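8/22/16 - descaler trial, Numus powder vs. plain vinegar

Fadi still says the Numus powder beats vinegar on kettle scale. I'm not convinced. His one good result was on a kettle Akinyi had already scrubbed.

1. Tap water, hardness strip read twice. Strips are old, so treat as a guess.
2. Wipe-down and soak stuff: blue cloth, teal bowl.
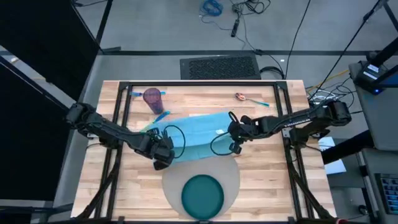
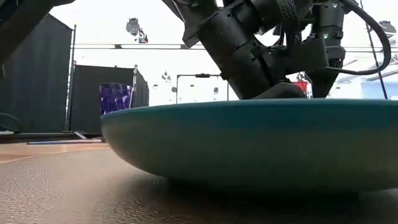

3. Vinegar, 100 mL per coupon, lid on. Fizzed right away. Fizz proves very little.
4. Numus, same volume, mixed per the packet. The packet claims "complete removal" - of what, it doesn't say.

Coupon 1431 lost its tag, leave it out. Samer to reweigh the rest on the other balance before anybody tells Joelle we have a winner.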